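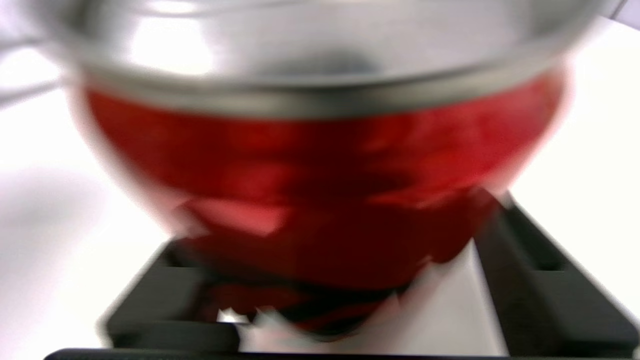 关于我们

Bramus户外是一家做小团徒步、骑行和湖上划行的活动机构。我们不卖机票，不做酒店预订，也不接大型团建。日常工作就是设计线路、带队，以及维护一批可供租借的装备。

公司最早只有一条线路，即Jolden湖环湖步道。那时每个周末出一个团，集合点在湖东停车场，走完全程后原地解散。后来参加的人多了，有人问能不能下水，有人问冬天走不走，线路就这样一条一条加上去。现在常年开放的线路有21条，其中一半以上在当天往返的范围之内，其余需要在外过夜。

我们的线路分为以下几类。

湖区线：以Jolden湖为中心，包括环湖步道、北岸芦苇段和日落划行。划行使用双人艇，下水前在岸上练习基本动作，时间不长，没有经验的人也能参加。遇到五级以上的风，划行改为步行，费用差额退回。

山地线：集中在Effiong山一带，海拔不高，但上下坡多，碎石路段比较长。参加者需要有连续步行五小时的体力。Effiong山南坡每年雨季会封路，封路期间改走西侧防火道，距离长一些，坡度缓一些。

长线：目前只有一条，名为Rundance，全长85公里，分段徒步，中途在两个村子和一处林场过夜。Rundance每年春秋各开一次，秋季的一次固定在11月。报名前需要先走完任意一条山地线，由当次领队确认体力情况。

骑行线：沿旧运河堤岸，路面平整，适合家庭。可以自带车，也可以租用。儿童车数量有限，请在报名时注明身高。
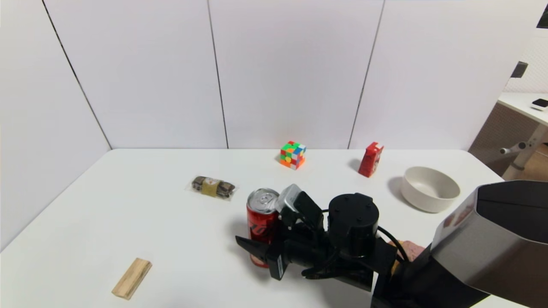 每个团的人数上限是8人，配2名领队，一前一后。这个比例从第一年沿用到现在，没有因为旺季放宽过。人数不足四人时，我们会在出发前一天中午通知，可以改期，也可以全额退款。团里不设购物点，也没有自费项目，报名时看到的价格包含领队、保险、公用装备和过夜线路的住宿。往返集合点的交通由参加者自理，湖区线和骑行线的集合点都有公交车到达。

领队是公司的正式员工，全部持有野外急救证书，每两年复训一次。新领队要先跟队一个完整的季节，再单独担任后队，之后才能带前队。带队之外，领队还负责踏勘线路。每条线路在开季前走一遍，记录塌方、倒木、水源和手机信号的变化，记录存放在办公室，报名的人可以来查阅。

餐食方面，当天往返的线路请自带午饭，我们提供热水和少量干粮。过夜线路的早晚餐由住宿点准备，以当地家常菜为主。素食、清真和过敏情况请在报名表里写清楚，出发当天再提出，我们不一定能够调整。

装备租借在办公室一层。可以租的有登山杖、背包、帐篷、睡袋、头灯和防水袋，救生衣随划行活动提供，不另收费。鞋和贴身衣物不出租。归还时请把帐篷晾干再装袋，实在来不及可以告诉工作人员，由我们来晾。损坏按维修费计算，正常磨损不收费。
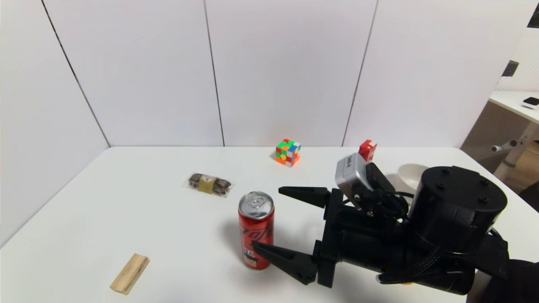
冬季线路减少，我们用这段时间开室内课，内容包括看地图、使用指北针、收拾背包和处理常见外伤。课程对所有人开放，不要求参加过活动。教室不大，请提前登记。看地图的课分上下两次，第二次在Jolden湖边实地进行，天气不好就顺延一周。

关于环境，我们的做法比较简单：垃圾全部带下山，不生明火，不喂野生动物，不离开已有的路面。芦苇段在水鸟繁殖期停开，停开时间每年有出入，以线路页面上的通知为准。Effiong山顶的石堆请不要加高，也不要在石头上写字。

常有人问能否带狗。湖区步道和运河骑行线可以，需要全程牵绳；山地线和Rundance不可以。儿童参加湖区线须满六岁，山地线须满十二岁，均由一名家长陪同。Rundance只接受成年人。

除公开线路外，我们也为学校和读书会一类的小团体单独安排行程，人数上限与领队比例不变。人数较多时拆成几个小队，错开时间出发，走同一条路。单独安排的行程请至少提前三周联系，说明日期、人数、年龄范围和有无过夜需要。

办公室设在Jolden湖东停车场旁的二层小楼，一层租装备，二层是教室和办公区。周二至周日上午九点到下午六点开放，周一休息。出团日的早晨人手较少，租还装备可能要等一会儿。报名、改期和退款都可以在网站上办理，也可以到办公室当面办理。

本页更新于2020年4月15日，星期三。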